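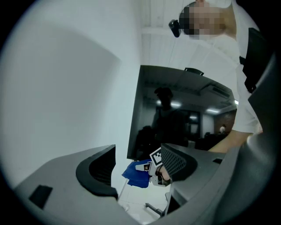

Subject: Re: Washing towels before first use?
Date: April 3, 2019

Dennis Treloar wrote:

> I bought a stack of bath towels from Nonico in Brerkotbridge and
> they don't dry anything. The water just gets moved around. My
> sister-in-law swears by a cup of vinegar, my neighbor says never
> ever vinegar. Also is it true you shouldn't use softener? I have
> used quite a lot of softener.

Dennis,

Welcome to the list. You have managed to ask about vinegar and softener in a single paragraph, so expect mail. The last vinegar thread ran to 471 messages and two people still don't speak.

New towels often come with a finish on them from the mill. It makes them feel lovely in the store and useless in the bathroom. A few washes will take it off. The softener you've been adding has been putting a similar coating back on, so in a sense you've been keeping them factory fresh.

What I would do:

Wash them alone, warm, with half the detergent you think you need. No softener, no dryer sheets. Run a second rinse if your machine will let you. Mine (a Dalten, bought secondhand, older than my marriage and louder) makes you stand there and turn the dial back by hand.

Do that 4 times before you form an opinion. Most people quit after one and write to the list.
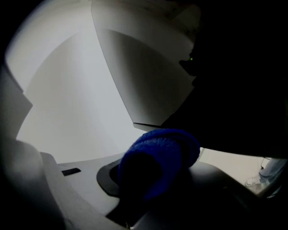 On vinegar, I've used it now and then in the rinse and my towels are fine. I have also skipped it for a year and my towels were fine. Don't make a habit of it if your machine has old rubber seals, and don't let it anywhere near bleach. That's the whole of my position and I won't be drawn further.

Drying matters more than people think. Shake each towel hard when it comes out of the washer, so the loops stand up. If you hang them outside on a still day they will come in like roof shingles – ten minutes in the dryer on low sorts that out. Line-drying purists may write to me privately, as they did last August.

And don't pack the drum. I know someone on here (hello, Jugah Street) who puts 10 bath towels in a machine built for 7 and then complains that the middle ones come out soapy.

As for dark colors, keep them apart from everything else for the first few washes. I once put a navy hand towel in with my husband's undershirts and he wore pale blue to the office until they fell apart. He says he didn't mind. He does his own laundry now.

If they still won't take up water after all that, check the label. Some of the very plush ones have polyester in them, and no amount of washing will turn polyester into cotton. Those make decent dog towels, provided the dog isn't very wet.

Let us know how you get on. And please trim the digest from the bottom when you reply, it had the entire starch discussion attached.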